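Visit report: open day at the Fendthorpe tableware works and test kitchen

Present from our side: Yogesh Joshi, Savita Bhatt and the undersigned. Hosts: Mamta Vashisht (product), Uriel Daza (moulding and finishing). The visit was arranged in June after the canteen group asked for a view on replacing the mixed plastic tableware at two of our sites. We arrived at 9.40 and left shortly after three.

1. Arrival and general layout

Fendthorpe occupies a single-storey building behind the old dye works. Parking is at the rear and is tight for anything longer than a van. Visitors sign in at a hatch, are given ear plugs and overshoes, and wait in a corridor lined with discontinued products. The oldest item is a beaker with the Menora name moulded into the foot. Menora was the previous owner of the tooling, and some of the current range still uses it with the name ground out.

The open day ran as a circuit with fixed starting times. Our group was the second of the day. The order was stores, moulding, finishing, test kitchen, showroom. The circuit was meant to take two hours and took nearly three, mostly on account of questions in the finishing area.

2. Stores

Granulate arrives in sacks and is kept on racking numbered by polymer and then by colour. Colour is bought in as masterbatch and blended on site. Savita asked how shade is held steady between batches. Each batch is checked against a reference plaque under a daylight lamp, and the plaques are replaced when they begin to yellow. The reds and pinks are said to be the most troublesome, the whites the least. A batch that fails goes into serving trays for the trade, where customers are less particular about an exact match.

We were shown the reject cage. Most of the contents were short mouldings and lids with flash along the edge. A few pieces had dark specks from the barrel not having been purged properly after a colour change.

3. Moulding

The moulding hall holds 14 machines, of which 6 were running during our visit. Two were down for tool changes and the remainder were without orders. Uriel Daza put this down to the season. The hall is loud enough that he gave his explanations in the corridor beforehand and then walked us through without stopping much.

Bowls are run on the larger presses. The large mixing bowl, tool number 2121, is the piece with the longest cycle, the wall being thicker towards the base. Cooling takes up most of that cycle. If it is cut short the base bows outward and the bowl rocks on a flat surface. An operator places every piece on a steel plate and presses the rim on opposite sides. Any movement and the piece is set aside. Yogesh tried this on the pieces in the day's bin and found one that rocked. It was taken away and logged.

Trays are run flat and stacked warm with a spacer between them. The raised rim does most of the work of keeping the tray stiff. Uriel had a trial version with a lower rim, which twisted visibly when held by one corner. It was not put into production.

4. Finishing

Fork handles are moulded over the metal. The metal part is loaded by hand into the tool, the tool closes, and the handle material is injected around the tang. The weak point is the junction. Water that gets in there will not come out again, and after long use in a commercial dishwasher the handle can loosen. Fendthorpe tests this by boiling and then twisting with a measured load. We saw the rig but it was not in use.

The thick handle is sold to nurseries, schools and care homes. Savita, who has used similar cutlery in a day centre, considered the grip good but thought the weight too far back, so that the fork tends to tip off the edge of a plate. Mamta Vashisht accepted this and said that a shorter handle is under discussion. No date was given.

Mugs come in from a second site under the name Nigam and are only inspected and packed at Fendthorpe. The inspection covers the rim, the inside of the handle loop and the foot. Mugs are passed with slight variation in colour, which is wider in the pale shades than we had expected. If we order pale mugs they should come from one batch per site.

5. Test kitchen

This was the most useful part of the day. The kitchen is used to try pieces together as they would be used on a worktop, and there is less equipment than the name suggests: wooden tables, a dark counter, a sink, two domestic dishwashers and one commercial one.

The tables are left unvarnished on purpose and oiled now and then. Glossy plastic dragged across them picks up marks quickly, and the staff use this as a rough wear test. We repeated it with a bowl and a tray. After a few minutes of sliding, the underside of the tray had dulled along the outer edge and the bowl showed a ring at its base. Neither mark could be felt with a fingernail. Matt surfaces, such as the fork handles, hid wear better, but held on to tomato stain, which had to be rubbed out with bicarbonate.

Stacking was tried next. The large bowls nest well up to six, after which the lowest becomes hard to free with wet hands. The trays stack without limit for practical purposes but slide if the stack is carried at an angle. A cloth under the bottom tray stops this on the table and does nothing when walking.

Washing results were posted on the wall. The sheet for the mug recorded 636 cycles in the commercial machine before the surface was judged too dull for sale. The sheet did not state the detergent used. Yogesh has asked for it in writing. Our own kitchens use a stronger product than most, and without this detail the result is of little value to us.

Noise was mentioned by one of the other visitors, a school catering manager named Sointu Laaksonen. Plastic on plastic is quieter than crockery but the fork dropped on a tray is not, and in a hall with hard walls it would be noticed. She recommended trying a full service before buying. We agree.

6. Showroom and prices

The showroom displays each range as a place setting. Ranges are not restricted by colour, and a buyer may mix a bowl from one with a tray from another at no extra charge provided each line reaches the minimum quantity. The minimum is per shape and per colour, a point which the printed list does not make clear. Ordering four colours of mug means four minimums.

The Jurel range, which is the cheapest, has thinner walls throughout. We handled the bowl and found that it flexed when lifted full by one side. It would be adequate for salad and bread but should not be used for mixing. The price difference is modest, and we do not recommend it for either site.

Spare pieces are available for the standard range for as long as the tool exists. Discontinued colours are not reissued. Two members of our group asked about this separately and received the same answer.

7. Points for follow-up

Detergent and temperature for the washing sheet (Yogesh).
Sample set for a full lunch service at the smaller site: large bowl, tray, mug, thick-handled fork (Savita).
Written confirmation of the minimum per colour.
Whether the shorter fork handle will fit our existing cutlery racks.
Width of the tray against the trolley shelves. The trolley at the smaller site is narrower than the other and was not measured before we left.

Lunch was sandwiches and was provided by the hosts. 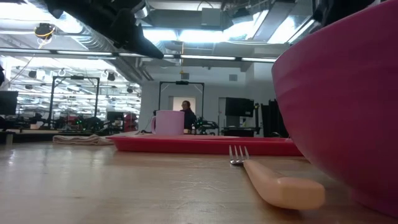
How should coloured plastic bowls and trays be cleaned if they will be used on an oiled wooden table?

Wash them in warm water with a mild detergent and a soft cloth, and dry the underside before putting them down, as trapped water leaves rings in the wood. Avoid scouring pads on glossy surfaces. Lift the pieces when moving them, and wipe grit off the table first, because it will scratch both the plastic and the wood.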